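# Joltar hand gripper, tried at the Nestivum open day

*2023-02-15*

I've been curious about the Joltar for a good long while, so when Nestivum opened its doors and promised visitors a turn with one, I put on my comfortable shoes and went (and I'm so glad I did!). It's a gripper you hold and work yourself, and the movements you make with it are meant to teach a robot arm later on. I had 17 minutes with it, which went by like two, and then I hung around and watched other people for most of the afternoon.

The theme of the day was bedding and laundry, and I thought that was a lovely choice. Anybody can stack wooden blocks. A bed heaped with covers and clothes is what most of us face in the morning, and soft things never sit still for you.

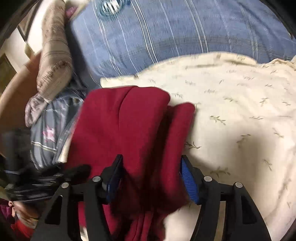

*The Joltar's blue pads on a folded red garment, with the bed still to be made.*

The pads are the best part. They're ridged, and they hold thick cloth without you having to squeeze the life out of it. I did less well with a thin pillowcase, which I dropped 8 times before a kind lady at the next station told me to come in lower and slower. The fingers themselves are chunky, with triangles cut out of the sides, and I had trouble getting them under anything lying flat.

My wrist was tired by the end, I'll admit. The whole thing would be nicer with a softer handle, and I'd love a left-handed version for my sister. The Tornon they had on the other table felt lighter but kept letting go of towels, so I went back to the Joltar pretty quickly.

Price is the sticking point: $378 for the gripper alone, and $2,000 if you want the Sitompul software bundle with it. For a school or a serious hobbyist I'd say go ahead. For me, I'll wait for the next open day in August and get in line early.

Four stars out of five.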